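Setting Up a Board for Shape Blocks

A plain wooden board makes a lovely home for a set of colorful blocks, and you can put one together in an afternoon, even if (like me) you take your time over it. Mine came from Villwood as a 40 cm offcut, and I gave both faces a good rub with fine sandpaper, always going along the grain.

Bolt it down near the corners and snug each bolt up by hand first – a board that slides is no fun for anybody!

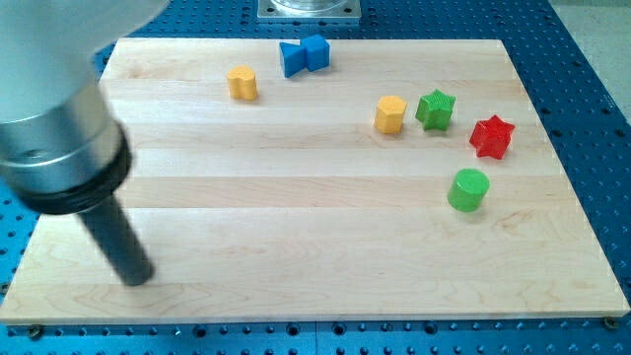
Next come the blocks. Scatter them loosely toward the back and leave yourself plenty of bare wood at the front, so there's room to bring one forward and turn it around. Shireen Mahlangu likes to begin with the blue one, and I've picked up the habit from her. Let any fresh oil dry overnight before you start.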